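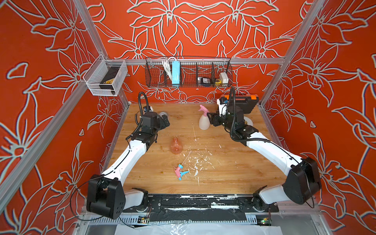
Tischplatte, hinten der Drahtkorb mit Kabel, Netzteil und Maßband

Forum > Kleinkind > Schlaf > Mittagsschlaf reduzieren: abrupt oder stufenweise?

schlafprotokoll_k
Ausgangslage: Kind 39 Monate, Kita Grasso, Abholung um drei. Mittagsschlaf in der Kita von halb eins bis zwei, also 90 Minuten. Einschlafen abends zwischen neun und halb zehn, Licht aus ist um halb acht. Aufwachen morgens um halb sieben, durch Wecker, an freien Tagen ohne Wecker fast identisch. Nachts keine Auffälligkeiten.

Problem ist die Einschlafdauer am Abend. Das Kind liegt im Bett, ist nicht unglücklich, redet, singt, fordert Wasser, steht auf. An Tagen ohne Mittagsschlaf (bei uns bisher nur bei den Großeltern in Grorelton) schläft es innerhalb weniger Minuten ein, ist dafür ab vier Uhr nachmittags kaum ansprechbar und schläft im Auto sofort weg.

Protokolliert wird seit April mit Fillel, Export als Tabelle, Auswertung von Hand. Der Zusammenhang zwischen Länge des Mittagsschlafs und Einschlafzeitpunkt ist deutlich, allerdings nicht linear. Bei einer Stunde Mittagsschlaf ist der Abend kaum besser als bei 90 Minuten. Unter einer halben Stunde kippt es.

Frage an alle, die das hinter sich haben: Habt ihr abrupt auf null gestellt oder verkürzt? Und falls verkürzt, in welchen Schritten und mit welchem Abstand? Erfahrungswerte von Kindern, die in der Kita schlafen, wären mir lieber, zu Hause ließe sich das ja frei steuern.

nordhang
Stufenweise. Wir haben pro Woche eine Viertelstunde weggenommen, von hinten, also früher geweckt. Einschlafzeitpunkt mittags konstant gelassen. Nach fünf Wochen waren wir bei null, die Abende waren ab der vierten Woche normal. In der zweiten und dritten Woche schlechte Laune nach dem Wecken, danach nicht mehr.

Wichtig wäre zu wissen, ob die Kita überhaupt weckt. Unsere erste hat es abgelehnt.

Tabea_R
Ich würde nicht wecken. Ein Kind, das mittags 90 Minuten schläft, ohne dass jemand es dazu überredet, braucht den Schlaf offensichtlich. Die Verkürzung verlagert den Bedarf nur. Das Problem ist die Bettzeit um halb acht. Legt das Kind um halb neun hin und die Einschlafdauer halbiert sich von allein.

schlafprotokoll_k
@nordhang: Die Kita weckt nach einer Stunde, wenn man es schriftlich vereinbart. Früher wohl nicht, Gespräch dazu ist am Mittwoch.

@Tabea_R: Halb neun haben wir zwei Wochen lang getestet. Einschlafzeitpunkt blieb gleich, die Wachzeit im Bett war natürlich kürzer. Gesamtschlaf unverändert. Die Einschlafdauer sieht dann besser aus, weil man später anfängt zu messen.

Tabea_R
Genau das ist doch der Punkt. Wenn der Gesamtschlaf unverändert ist und das Kind tagsüber ausgeglichen, dann fehlt ihm nichts. Es geht hier um den Feierabend der Eltern. Das darf man wollen, man sollte es dann aber auch so benennen.

schlafprotokoll_k
Benenne ich gern so. Ein Elternteil arbeitet im Schichtdienst und steht um vier Uhr auf. Ein Kind, das bis halb zehn wach ist, passt in diesen Haushalt schlecht hinein.

mittagskind
Bei uns abrupt, mit drei Jahren und zwei Monaten, weil der Gruppenwechsel das vorgegeben hat. Ab da gab es nur noch eine Ruhezeit auf der Matte, Geschichte hören, wer einschläft, schläft. Meins ist in der ersten Woche zweimal eingeschlafen, danach nicht mehr. Nachmittags war es zehn Tage lang schwierig. Bettzeit vorübergehend auf halb sieben vorgezogen, das hat am meisten gebracht. Abendessen dann eben um Viertel nach fünf.

Die vorgezogene Bettzeit hat auch nicht zu früherem Aufwachen geführt, was ich vorher befürchtet hatte.

Fulgencio Quintana
Zwei Anmerkungen zur Methodik. Erstens: Die Tage bei den Großeltern taugen nicht als Vergleich. Anderer Ort, anderes Programm, vermutlich mehr Bewegung, dazu die Fahrt. Wer daraus ableitet, dass der fehlende Mittagsschlaf das schnelle Einschlafen erklärt, unterschlägt mindestens drei weitere Größen. Zweitens: Wann endet bei euch das helle Licht? In unserer Küche hatten wir direkt unter der Arbeitsleuchte 1000 Lux, und genau dort saß das Kind beim Abendessen bis sieben. Nach dem Umstieg auf die Lampe über dem Esstisch kam die Müdigkeit früher. Ob das ursächlich war, kann ich nicht belegen, wir haben im selben Monat auch das Rollo getauscht (Lestwood, die seitlich geführte Ausführung, schließt dicht).

nordhang
Wie gemessen, mit dem Telefon? Die Sensoren streuen stark.

Fulgencio Quintana
Geliehenes Luxmeter, waagerecht auf den Tisch gelegt. Der absolute Wert ist mir ziemlich egal. Es ging um das Verhältnis zwischen den beiden Leuchten.

Tabea_R
Kinder haben auch schon vor der Erfindung des Luxmeters geschlafen.

mittagskind
Ja, und bei Dunkelheit.

schlafprotokoll_k
Licht haben wir bisher nicht berücksichtigt. Das Abendessen findet bei uns ebenfalls unter der hellsten Lampe der Wohnung statt. Ich nehme das als eigene Spalte auf. Der Einwand zu Grorelton ist berechtigt, die Tage dort markiere ich getrennt und lasse sie aus der Auswertung heraus. Damit habe ich allerdings keinen einzigen Tag ohne Mittagsschlaf mehr, also muss einer her. Plan wäre, am Wochenende zu Hause auszusetzen und unter der Woche nichts zu ändern.

nordhang
Davon würde ich abraten. Fünf Tage mit, zwei Tage ohne ist für den Rhythmus die schlechteste Variante. Der Montag wird dann in der Kita entsprechend lang verschlafen und die Woche beginnt mit einem Ausreißer. Wenn du Daten willst, nimm einen Urlaub am Stück, am besten zwei Wochen, und zieh es durch.

mittagskind
Widerspruch. Wir haben es beim zweiten Kind genau so gemacht, Wochenende ohne, Woche mit, über ein halbes Jahr. Keine Ausreißer am Montag. Das hängt vermutlich stark vom Kind ab. Ich würde es zwei Wochenenden lang testen, der Aufwand ist gering.

nordhang
Zwei Wochenenden sind vier Tage. Daraus liest man gar nichts ab.

mittagskind
Man liest daraus ab, ob das Kind am Sonntag um fünf unter dem Tisch liegt und schreit. Für die Entscheidung hat mir das gereicht.

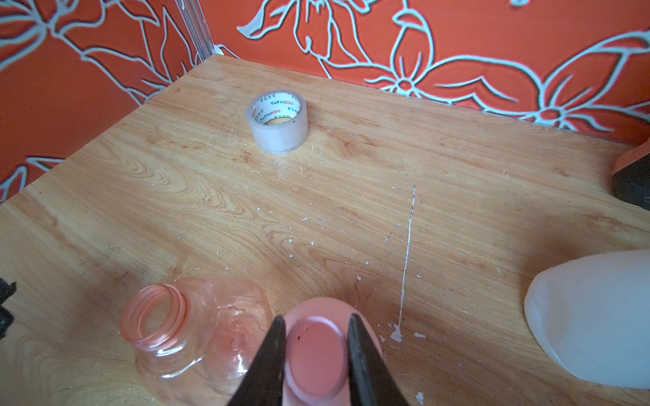 Henrike_B
Ich lese seit einer Weile mit und möchte die Kita-Seite ergänzen. Wecken ist im Gruppenalltag nicht so einfach, wie es im Protokoll aussieht. Eine Fachkraft sitzt in der Schlafwache, wenn sie ein Kind weckt, wachen die zwei daneben mit auf. Bei uns in der Gruppe sind zur Mittagszeit 12 Kinder im Schlafraum. Praktikabel ist, das Kind an den Rand in Türnähe zu legen und nach einer Stunde die Tür einen Spalt zu öffnen. Wer in einer leichten Phase ist, wird davon wach. Wer tief schläft, bleibt liegen, und dann warten wir eine Viertelstunde und versuchen es erneut.

Wecken auf die Minute sage ich Eltern nicht zu. Ein Zeitfenster schon.

schlafprotokoll_k
Danke, das hilft für das Gespräch. Ein Zeitfenster von einer Viertelstunde wäre für uns ausreichend. Wird bei euch notiert, wann das Kind tatsächlich aufgewacht ist? In der Kita Grasso hängt ein Zettel an der Tür, auf dem meistens die Standardzeit eingetragen wird, unabhängig davon, was war. Damit sind meine 90 Minuten streng genommen auch nur ein Nennwert.

Henrike_B
Bei uns wird beim Aufstehen eingetragen, auf fünf Minuten gerundet. Bei Standardzeiten auf dem Zettel würde ich nachfragen. Freundlich.

Fulgencio Quintana
Dann ist die Nichtlinearität aus dem Eingangsbeitrag eventuell ein Artefakt. Wenn alles zwischen einer Stunde und 90 Minuten pauschal eingetragen wird, kann zwischen diesen Werten kein Unterschied sichtbar werden.

schlafprotokoll_k
Das ist mir beim Schreiben auch aufgefallen. Die Werte unter einer halben Stunde stammen alle von zu Hause, die sind belastbar. Der Rest steht unter Vorbehalt.

Tabea_R
Ihr diskutiert jetzt Messfehler bei einem Kind, dem es gut geht. Ich bleibe dabei: liegen lassen, später ins Bett, und in einem halben Jahr hat sich das Thema erledigt. Beide Kinder hier haben den Mittagsschlaf selbst eingestellt, das eine mit zweieinhalb, das andere mit knapp fünf.

nordhang
Knapp fünf hieße für den Threadersteller noch über ein Jahr Abende bis halb zehn. Bei Aufstehen um vier ist das keine Option, das stand weiter oben.

schlafprotokoll_k
Zwischenstand nach dem Gespräch. Vereinbart ist: Platz am Rand, Wecken nach einer Stunde mit Toleranz von einer Viertelstunde, tatsächliche Zeit wird auf dem Zettel eingetragen. Nach drei Wochen Wiedervorlage, dann eventuell Verkürzung auf eine Dreiviertelstunde. Die Gruppenleitung hat von sich aus die Ruhematte angeboten, falls das Kind gar nicht einschläft.

Zu Hause ändern wir bis dahin nur das Licht beim Abendessen. Die Bettzeit bleibt bei halb acht, das Wochenende bleibt wie gehabt.

Fulgencio Quintana
Zwei Änderungen gleichzeitig. Dann weißt du hinterher wieder nicht, welche gewirkt hat.

schlafprotokoll_k
Korrekt. Licht kommt eine Woche später dazu.

mittagskind
Noch eine Kleinigkeit zu Fillel: Beim Export werden Schlafphasen, die über Mitternacht gehen, auf zwei Zeilen verteilt. Falls du den Gesamtschlaf pro Tag summierst, vorher prüfen. Bei mir fehlte deswegen jede Nacht ein Stück.

schlafprotokoll_k
War mir nicht bekannt. Prüfe ich heute Abend, sofern ab halb zehn Ruhe ist.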